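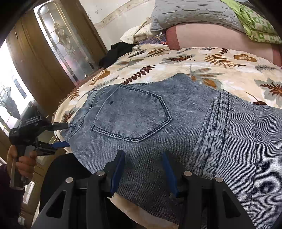 Um leitor de Penden escreveu-nos a perguntar se ainda faz sentido ensinar alguém a dobrar calças de ganga, quando se podem pendurar, enrolar ou simplesmente atirar para a gaveta. A pergunta parecia boa demais para a deixarmos sem resposta, e levámo-la a uma formadora da Aguirre, pequena empresa que dá cursos de arrumação doméstica e cobra por isso 435 euros. Recebeu-nos ao fim da manhã, com um café já frio na mão e pouca paciência para elogios ao método.

«As calças de ganga são a peça mais fácil de dobrar que existe em casa», diz. «O tecido segura-se sozinho. Quem tem dificuldade com as calças vai ter muito mais com uma camisola de malha.» Perguntamos então o que justifica o preço do curso. Ri-se e demora a responder. «O curso dura 2 dias e as calças ocupam 40 minutos. O resto é roupa de cama, roupa de criança e decidir o que se dá. Se alguém se inscreve por causa das calças, eu digo-lhe que fique em casa.»

A técnica que defende é a mais conhecida: as calças deitadas na cama, uma perna sobre a outra, os bolsos de trás virados para fora, o gancho metido para dentro para a forma ficar direita. Depois dobra-se ao meio, da bainha até ao cós, e outra vez em dois ou em três, conforme a altura da gaveta. Insiste na cama e não explica grande coisa. «Numa mesa também dá, mas quem é que tem a mesa livre?»

Quanto às promessas que circulam sobre o assunto, mostra-se menos crente do que esperávamos. Na feira de Dulholm, em setembro, ouviu um vendedor garantir que a dobra vertical poupava metade do espaço. «Metade de quê? As calças têm o volume que têm. Ficam em pé, vê-se melhor o que lá está, e isso já é útil. Mas o tecido não encolhe por estar dobrado de outra maneira.»

Também não compra a ideia de que dobrar estraga a ganga. Admite que, numas calças guardadas meses no mesmo vinco, a marca pode custar a sair, sobretudo nas escuras. Nas desbotadas, segundo ela, é difícil distinguir um vinco daquilo que já vinha de fábrica. «Há calças que se vendem com riscas claras nas coxas de propósito. E depois as pessoas preocupam-se com a gaveta.»

Falámos ainda dos separadores de plástico. A Pladatex, que os fabrica, anuncia mais de 3,000 conjuntos vendidos, número que não pudemos confirmar e que a formadora recebe com um encolher de ombros. Tem uns em casa – ofereceram-lhos – e usa-os para as meias. «Para as calças não servem. A ganga é pesada, empurra o separador e ao fim de uma semana está tudo torto. Uma caixa de sapatos faz melhor figura.»

Ficou por esclarecer se alguém mantém o sistema depois do curso. A Aguirre não acompanha os antigos alunos e ela não finge o contrário. «Alguns escrevem-me no primeiro mês. Depois deixam de escrever. Pode ser bom sinal ou mau sinal, não faço ideia.» E em casa dela? As calças do dia, confessa, passam a noite nas costas de uma cadeira. As outras estão dobradas, com o cós para cima, menos um par que anda há semanas à espera de que lhe cosam a bainha.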